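Tub apron panel – access from below, hinges or clips?

molefe_bath
Trying to get behind the wood apron on the curved tub at our place. Jets need a look, pump is somewhere under there I think. Installer is long gone, the paperwork says Skotodholm and a model number, 674, nothing else. Googled it, zero hits.

Some of the built in wood in there has the silver concealed hinges, same kind as a kitchen door. So my first thought was the whole thing opens like a cabinet and I just havent found the trick. Pushed on it, nope.

Here's the cabinet part with the white top.
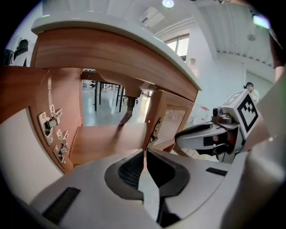 Hinges on the side panel, seen from low down

Question is do I go looking for screws or is it clips. Don't want to crack the veneer, if it even is veneer. Could be solid for all I know.

Reshma M
Screws. Always look for screws first. Get a flashlight and lie on the floor, look UP under the bottom edge. Mine had 12 of them, all painted over. Took me a whole evening

wbotha
Disagree. Curved aprons are mostly clips or magnets ime. Flat ones get screws. Run a plastic putty knife along the top edge under the rim and feel for where it stops. Do NOT use a screwdriver, I did and there's a dent I look at every morning.

Reshma M
Mine was curved. Screws.

wbotha
ok well mine was curved too so

molefe_bath
Lol. Ok. So both.

Was down at the bottom edge under the rim earlier. Floor is polished marble tile so kneeling is murder, and I'm nervous about dropping a panel on it. Those slabs are big, one chip and I'm shopping for marble.
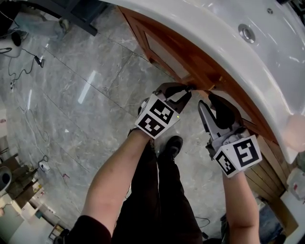 Yabsira Tamiru
Put a folded moving blanket down before you pull anything. Seriously. A curved panel comes off one end first and then the other end just goes. And two people, one on each end, even if it feels light.

K. Hegazy
Agree on the blanket. Also kill power to the pump at the breaker before you reach in. Not the wall switch, the breaker. If there's a GFCI for it, test that too while you're at it.

About the hinges – concealed ones like that come off with one screw on the arm, or a little lever at the back on the newer ones. Loosen, dont remove. Pencil a line around the plate first or you'll never get the door straight again.

molefe_bath
Pencil line is a good one, thanks. Breaker is labeled "bath + hall" so everyone gets to sit in the dark I guess

Pieter Matlala
Coming at this from another side, do you even need the apron off? What are the jets doing? If it's weak flow on one jet that's usually the fitting face. Most of them unscrew by hand from inside the tub. Soak in vinegar overnight, put it back.

molefe_bath
Weak on one side and a hum. The hum is what bugs me.

Pieter Matlala
Ok hum is pump or a loose mount. Then yeah apron off.

wbotha
Or air in the line. Fill it well over the jets and run it ten minutes before you take anything apart. Costs you nothing

Reshma M
Costs you a tub of water. But ok yes try that first, I'll give wbotha that one.

If you end up calling someone, a guy from Plistgate quoted me 200 just to come look. Diltar was 100 and took it off the bill after. That was in November so prices may of changed.

molefe_bath
200 to look at a panel, wow.

Plan: fill and run it tonight, then breaker off, flashlight, look for screws. If no screws then putty knife. Blanket down either way. Will post if I find the pump

K. Hegazy
Photo of the pump label when you get there, somebody can probably match the part from that.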